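How to Introduce a Kitchen Robot Arm to Your Canteen Team

Applies to: single-arm counter units used for hot drinks, cup handling and sink-side work in staff kitchens.

Most of the guides on this site cover installation. Bolting an arm to the floor and wiring the stop button takes an afternoon. Getting it to fit the working day of the people who already run the kitchen takes a good deal longer, and this page is about that second part. It follows the way we did it at the Grerstead office kitchen and later at Purthorpe, where the drinks counter serves 47 people on a full shift.

You will need:

A simulated copy of your counter (we build ours in Zurkik)
A list of the jobs done at that counter now, written by the people who do them
A trial period of 20 working days
One person on each shift with the authority to stop the arm

Before you start

Tell the kitchen staff what is planned before any equipment is ordered. At Grerstead the first they heard of it was a delivery note, and it cost us a month of goodwill. Say which jobs are being looked at, whether anyone's hours will change, and who decides. If the answer to any of these is not known yet, say so and give a month when it will be.

Step 1. Write down the jobs

Ask each person to list what they do at the counter during one shift. Do not use the job description. The Purthorpe job description had four lines for the drinks counter. The staff list came back with 36, including moving other people's cups out of the way, checking the kettle before the early break, and telling visitors where the restrooms are.

Mark each job with one of three letters:

A - the arm could do it
P - a person should do it
S - shared, with a handover

Expect a lot of arguments over S. Leave time for them. Anything with a handover needs a rule about who moves first, and the staff will usually have a better rule than the installer.

Step 2. Build the counter in simulation

Measure the counter, the sink, the faucet and the height of the window sill. Enter these in Zurkik before you place the arm. Add the items that are used every day, a cup and a kettle at the least. You do not need to model every mug in the building.

Place the arm on the side where staff stand least. Mount it so that a person at the sink does not have to reach across it.

Step 3. Walk through the tasks with the staff

Book an hour and put the simulation on a screen large enough for everyone to see. Start with the wide views of the counter, then switch to the close views at the gripper. Stop whenever someone asks, and write down what they say.
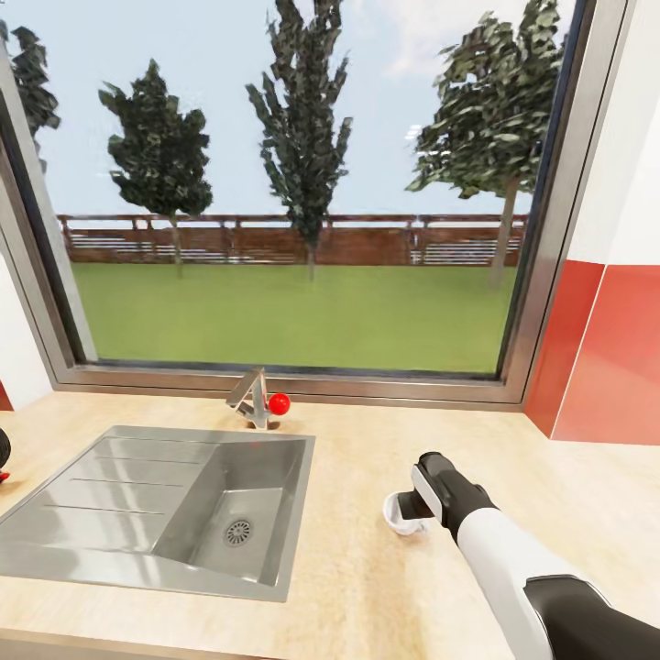
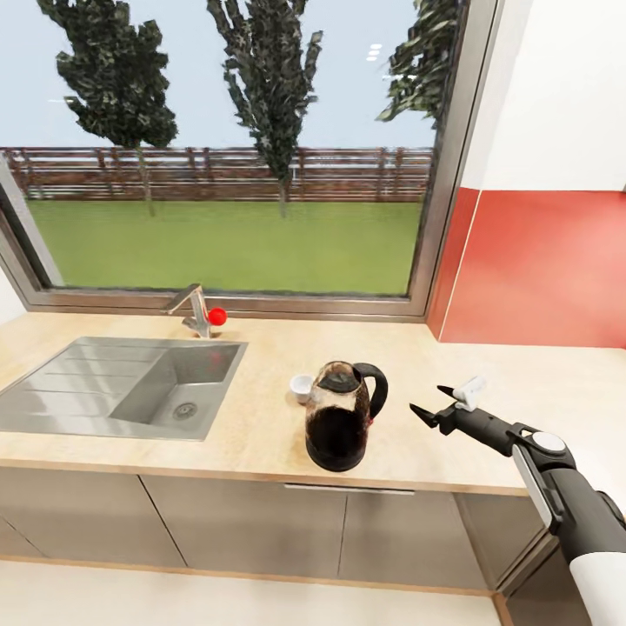

Wide views of the counter, with the arm coming in from the right. 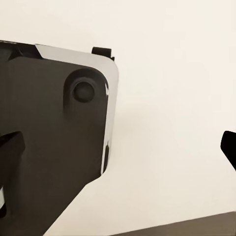
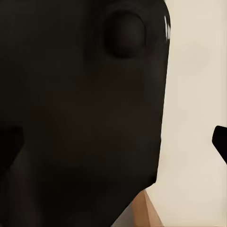 Step 4. Ask the three questions

Once everyone has seen the views, go around the room and ask:

Where would you be standing at this point?
What would you do if it stopped right now?
What is missing from this counter that is there on a normal morning?

The third question produces the most changes. At Purthorpe the answers were a tray of spoons, a dishcloth and a charging cable that lived next to the kettle. The cable was moved. The other two went into the model.

People who have run a counter for years tend to notice clearances. One of the Purthorpe team asked how anyone was meant to wipe down behind the kettle with the arm parked over it, and we changed the parking position that same afternoon.

The close views are harder to read for anyone who has not worked with a gripper. Keep a wide view open next to them if the screen has room, and say which part is which before moving on.

Step 5. Agree on the new duties in writing

Automation at a counter moves work around. Filling and carrying may go down. Checking, restocking and clearing a fault go up, and these are easy to leave off a rota. For each job marked A or S, write down:

Who checks it
Who restocks it
Who clears a fault, and how long they have before the job goes back to manual

Put a name of a role against each one, never "the team." If a duty needs training, the training goes on paid time and before the trial begins.

Look at pay grades here as well. A kitchen assistant who resets an arm and logs its faults is doing a different job from the one they were hired for. Purthorpe added a grade step for it in March. Grerstead has not yet, and two people there have declined the training, which they are entitled to do.

Step 6. Run the trial

Start with one task only. We use moving a single cup, with the kettle left to staff for the first week. Hot water comes last, after the stop drill has been practiced on every shift.

Keep a paper log by the counter. Staff write the time, what the arm was doing and what they did about it. We tried an app (Scanlon, the one used for maintenance tickets) and got almost no entries, as it meant taking off gloves and finding a phone. The paper log for the Purthorpe trial came to 1523 entries. Most were one or two words, and "cup" was the usual one.

Step 7. Review and decide

Hold the review during working hours with the log on the table. Go back to the list from Step 1 and change the letters where they turned out wrong. At Purthorpe several jobs went from A back to P, among them wiping the drainboard, which staff could finish before the arm had lined up on it.

Settle these points before you close the meeting:

Which tasks stay with the arm
Which tasks go back to people
What happens to the time that has been freed
Date of the next review

The third point should be answered plainly. If the time is going to be used for another duty, name the duty. If hours are going to be cut, the staff should hear it in that room and from the person who made the decision.

Troubleshooting

Staff work around the arm and do the job themselves. Check the log for delays at busy times. If the arm is slower than a person at the 10 a.m. break, switch it off for the break.

The arm stops often and no reason is logged. Look at where people put things down. A counter that is clear in the model may hold a lunch bag by noon - add it, or give it a shelf.

One person ends up doing all the resets. Rotate the duty weekly and retrain anyone who has not done a reset in the past month.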